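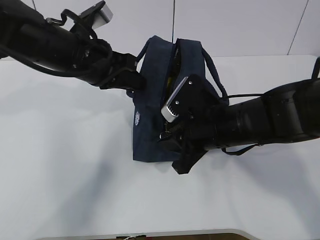
Section 4. Packing and Closing the Insulated Lunch Bag

This section covers loading, closing, carrying and cleaning the navy fabric lunch bag. Read it together with Section 3 (Food Containers) if the bag was supplied as part of the Kolteswood set.

4.1 Before first use

1. Remove all paper and tags from the inside of the bag.
2. Pull the zipper through its full travel twice. It should run without catching at the corners.
3. Wipe the lining with a damp cloth and a drop of dish soap. Wipe again with clean water.
4. Leave the bag open until the lining is dry to the touch.

Note: A new lining can have a slight smell. Leave the bag open overnight in a dry room.

4.2 Opening the bag

1. Stand the bag on a flat, clean surface with the logo facing you.
2. Lay the handles to the outside so that they do not hang across the opening.
3. Hold the fabric next to the end of the zipper with one hand and draw the pull back with the other.
4. Spread the two sides apart by the fabric below the zipper.

CAUTION: Do not force the bag open by pulling on the handles. The load goes to the stitching at the top seam.

4.3 Loading

1. Check that the lid of each container is closed on all sides.
2. Place the heaviest container first, flat on the base if it fits. A container that is too long to lie flat can be stood on its side against the wall of the bag, provided the lid has a seal.
3. Place the cold pack, if used, directly against the food container. The maximum size is 500 ml.
4. Fill the remaining space with dry items such as bread, fruit or wrapped snacks.
5. Put cutlery in a sleeve or roll it in a napkin before it goes in.
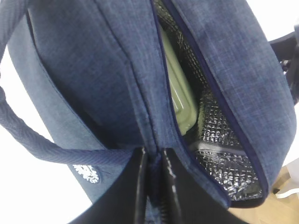 6. Press the lining back against the wall if it has bulged into the opening. Use the flat of the hand, not the fingertips.
7. Check that no part of the lining lies between the two rows of zipper teeth.

Note: Creases in the foil surface are normal and have no effect on use. Holes and splits are not normal. See 4.6.

CAUTION: Do not put uncovered knives, skewers or open cans in the bag. Do not load food straight from the oven or stove. Let the container cool until it can be held in a bare hand.

4.4 Closing

1. Bring the two edges together at the end where the pull is parked.
2. Draw the pull slowly along the opening. Keep a finger behind it to hold the lining down.
3. If the pull stops, back it up a short distance, clear the fabric and try again. Do not use pliers.
4. If the bag will not close without strain, take out one item.

4.5 Carrying and storage

1. Lift the bag by its handles and keep it upright.
2. At work or school, move cold food to a refrigerator if there is one. The bag slows warming but does not cool.
3. Keep the bag out of direct sun and off heaters and car dashboards.
4. When not in use, store it empty with the zipper open. Do not store it under other items.

Note: A packing time of 3 hours is the limit for chilled food carried with one frozen cold pack. Without a cold pack, carry only food that is safe at room temperature.

4.6 Cleaning and inspection

1. Empty the bag every day, including crumbs in the bottom corners.
2. Wipe the lining and the seam band with warm soapy water. Do not scrub the band with a brush.
3. Clean marks on the outside with a damp cloth. Work around the logo.
4. Dry with the bag open and upright on a table or rack.

CAUTION: Do not machine wash, tumble dry, iron or bleach. Do not soak.

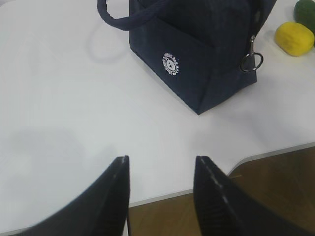 5. Once a month, check the handles where they join the body, the side seams and the zipper pull. Loose threads may be trimmed to 3 mm. Do not pull them.
6. Replace the bag if the lining is split, if a seam has opened or if a handle has come away at either end.

4.7 Spare parts

Zipper pull: order no. 534
Cold pack, 500 ml: order no. 843
Containers: see the list at the end of Section 3

Orders are handled by Pesis. State the order number and the color of the bag.

Text: Inna Marchuk
Checked: Danylo Yurchenko
Revised 7/16/25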